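Plivix Aufnahmeplatz, Einrichtung und Betrieb
Abschnitt 4: Faltversuche Textil, Aufnahme mit Handgelenkkamera

Stand Juli, ersetzt die alte Fassung von Lingyun komplett. Bitte die ausgedruckte Version am Platz wegwerfen, da stehen noch die alten Greiferwerte drin.

4.1 Worum es geht

Verfahren nach Issahaku: Policy lernt nur aus dem Bild am Handgelenk plus Fingeröffnung, keine Deckenkamera, keine Marker am Stoff. Vergleich gegen die Denberg-Variante (zwei Kameras, feste Startlage). Damit der Vergleich was taugt, müssen die Startlagen wirklich unordentlich sein. Glatt hingelegte Teile sind für uns wertlos, davon haben wir genug.

Eine Episode = ein Kleidungsstück, ein Startzustand, ein Ende. Nichts dazwischen anfassen.

4.2 Vor dem Start

1. Controller an, warten bis Status grün. Erst dann Aufnahmerechner.
2. Greifer einmal ganz auf, einmal ganz zu. Öffnung im Fenster "Status" muss 100 anzeigen (Prozent, nicht Millimeter!). Steht da weniger: Nullpunkt neu setzen, siehe 3.5.
3. Linse mit trockenem Tuch abwischen. Kein Alkohol.
4. Belichtung auf fest, 3000 Mikrosekunden. Automatik macht die Daten kaputt, das Bild pumpt sobald der Arm runterfährt.
5. Unterlage glattstreichen, Fussel grob absammeln. Einzelne Fasern sind egal.
6. Testbild ziehen. Beide Fingerspitzen müssen drin sein, sonst Kamerahalter nachdrehen.

ACHTUNG: Beim Nachdrehen Arm auf Halt, Taste am Handgerät gedrückt lassen. Kofi hat sich hier schon mal den Finger geklemmt.

4.3 Startlage herstellen

1. Kleidungsstück an einem beliebigen Zipfel hochnehmen, aus Ellbogenhöhe fallen lassen. Nicht zurechtzupfen.
2. Liegt es über die Kante: nochmal.
3. Arm auf Position "Anfahrt" fahren, Greifer offen. Finger dicht über der Unterlage neben dem Stoff, nicht drauf.
4. Im Livebild prüfen: Teil vom Kleidungsstück sichtbar? Reicht. Es muss nicht ganz drin sein, die Policy soll lernen danach zu suchen.

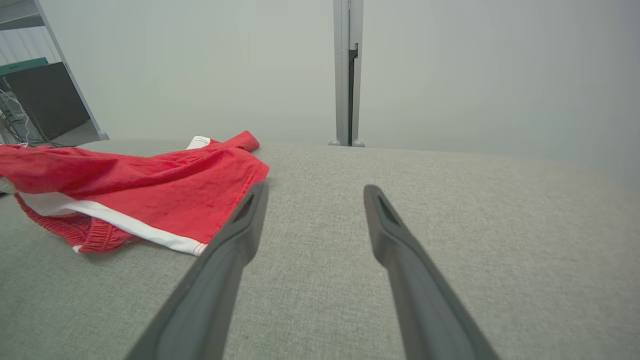
5. Lage eintragen. Kürzel: K = knäuel, H = halb offen, F = flach. Im Zweifel K.
6. Farbe und Art eintragen, kurz. "Shorts, rot" genügt. Wenn unklar was vorne ist, Feld leer lassen statt raten.

Hinweis: Streifen und Bündchen sind für die Auswertung interessant, weil das Netz sich gern daran festhält. Teile mit Kontrastkante deshalb in der Liste mit Stern markieren. Lingyun rechnet die getrennt aus.

4.4 Episode aufnehmen

1. Aufnahme starten, zwei Sekunden stillhalten. Wird später zum Abgleich der Zeitstempel gebraucht.
2. Mit dem Handgerät führen. Langsam, keine Rucke.
3. Von der Seite an die Kante ran, Finger flach. Nicht senkrecht reinstechen, sonst schiebt man den Stoff nur vor sich her.
4. Greifen, anheben, kurz warten. Rutscht es raus: weitermachen, NICHT abbrechen. Fehlgriffe sind gewollt.
5. Falten, ablegen, Greifer auf, zurück auf "Anfahrt".
6. Nochmal zwei Sekunden still, dann Stopp.

Pro Kleidungsstück 17 Episoden, dann wechseln. Mehr bringt laut unseren Vorversuchen kaum was, die Kurve wird flach.

VORSICHT: Finger nie auf die Unterlage drücken. Der Kraftwert springt erst spät an, bis dahin ist die Spitze schon verbogen. Ersatz liegt in Dronenham und das dauert.

4.5 Was verworfen wird

- Hand im Bild nach dem Start
- Belichtung stand auf Automatik
- Zeitstempel fehlt oder springt
- Kleidungsstück ganz von der Unterlage gefallen

Nicht verwerfen: hässliche Falten, mehrere Anläufe, schiefe Ablage. Steht so auch im Protokoll, wird trotzdem ständig falsch gemacht.

4.6 Bisheriges Ergebnis

Nur zur Einordnung, noch nicht zitieren. Mit Fehlgriffen im Training findet die Policy den Saum deutlich öfter im zweiten Anlauf. Ohne Fehlgriffe bleibt sie nach dem ersten Abrutschen meistens hängen und fährt ins Leere. Startlage K ist weiter am schwächsten, vor allem bei glänzendem Stoff. Ob das an der Reflektion liegt oder am Greifen selbst, ist offen. Kofi testet dazu gerade eine matte Blende am Licht, Werte kommen in Abschnitt 6.

4.7 Feierabend

1. Arm auf "Parken".
2. Daten kopieren, Prüfsumme abwarten. Dauert ungefähr 17 Minuten, Rechner so lange nicht sperren.
3. Erst Aufnahmerechner aus, dann Controller.
4. Kleidung zurück in die Kiste, ungefaltet.

Fehler beim Kopieren: siehe 7.2, sonst Lingyun anschreiben.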